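Nodau Matte Marking Tape, Black
by Grendis

We love a good straight line, and Nodau is the tape we reach for whenever we want one. It's thin, it tears cleanly by hand, and the matte face doesn't throw light back at you when the room is bright. Use it for sewing tables, game boards, classroom desks, craft benches, shelf labels, chalkboard borders... we keep hearing about new ones!

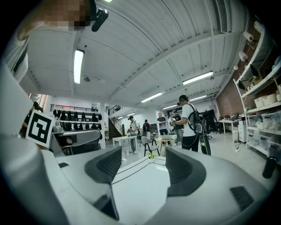

Fluorescent lights on a curved, ribbed ceiling.

The adhesive was reworked last winter at our Skastunstead shop, and we're really happy with it. It grabs lightly at first, so you can lift a crooked strip and lay it again, and it firms up overnight. Leave it for two years on a smooth indoor surface and it still peels off in one long piece (pull slowly, and keep the strip low and flat against the table).
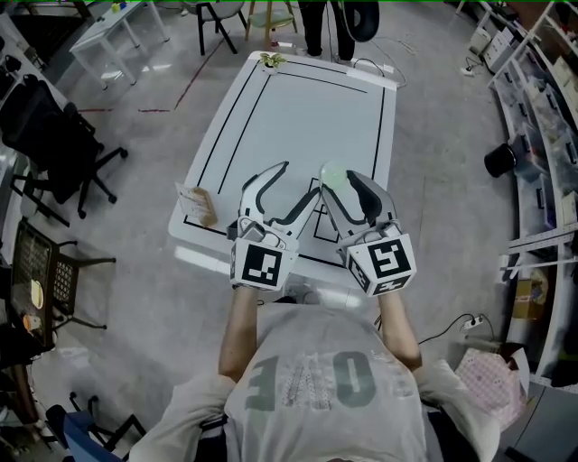
Corners are where Nodau gets fun. Run both strips a little long, let them cross, then cut through the two layers at once with a craft knife and lift away the ends. On a white tabletop the black shows up beautifully, and you can put a big border near the outside with a small square inside it and still read both at a glance. For curves, order the narrow roll and stretch it gently as you go.
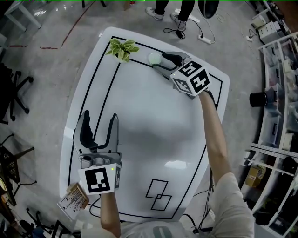
White tabletop with rounded corners and black lines, a small potted plant at one end.

Good to know before you order:

Widths: 8 mm and 20 mm
Finish: matte black
Sold in packs of 2 rolls
Works on: painted metal, glass, sealed wood, most smooth plastics
Skip it on: raw wood, fabric, fresh paint

Wipe the surface with rubbing alcohol first and let it dry. Dust is the main enemy of a tidy edge.

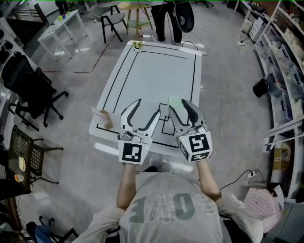

Press each strip down with a soft cloth, starting from the middle and working out toward the ends. A bubble can be pricked with a pin and smoothed flat.

The Thepsuriya color set, with clay, moss and a lovely deep blue, joins the range in December. The first run is 400 packs, and the moss is already our favorite.

Page updated 11/1/23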